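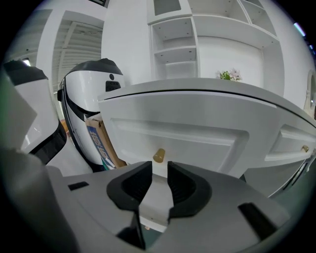
Section 4 covers fitting the Stirkuda cabinet lock to a hinged door. One lock secures one door, and a pair of doors needs a lock on one side and the supplied flush bolt on the other. The lock does not replace the existing handle or knob. On a white cabinet with brass knobs, for instance, the knobs stay where they are and the lock body goes on the inside, so the only part you see from the front is the key cylinder. Choose the brass or white cylinder ring from the parts bag to suit the colour of your hardware.

Before you start

Check that the door is at least 16 mm thick. Thinner doors need the Vondex spacer plate, sold separately. Empty the shelf nearest the lock position and lay a towel over it to catch shavings.

You will need:
a drill with a 2 mm pilot bit
a 26 mm hole saw or spade bit
a Phillips screwdriver (hand driver only for the final turns)
masking tape, a pencil and a tape measure

CAUTION: Gloss finishes chip easily. Cover the drilling area with two layers of masking tape on both faces of the door.

4.1 Fitting the lock body

1. Close the door and mark the centre of the cylinder on the tape, 80 mm below the top edge of the door. Keep clear of any knob fixing screws.

2. Drill a pilot hole right through at the mark. Hold the drill square to the door.

3. Open the hole with the hole saw, working from the front until the pilot tip shows at the back. Finish from the back - this keeps the edge clean.

4. Push the cylinder through from the front with the key slot vertical. Fit the ring first.

5. Slide the lock body over the cylinder and fix it with the four short screws. Do not overtighten.

NOTE: If the key feels stiff, loosen the screws half a turn and try again. Do not use oil. A little graphite powder is enough.

6. Turn the key to throw the bolt and mark where it meets the cabinet frame. Fit the strike plate at that mark.

7. Remove the tape slowly, pulling it back on itself. Pack spare screws and the second key in the bag provided and store them away from the cabinet. Flatten any cardboard box left standing by a desk and put it out with the paper recycling.
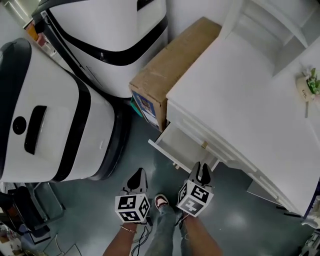
4.2 Registering the key number

The key number is stamped on the bow of each key. Write it inside the back cover of this manual. Replacement keys are cut by Brurier from the number alone, so do not leave it on or in the cabinet.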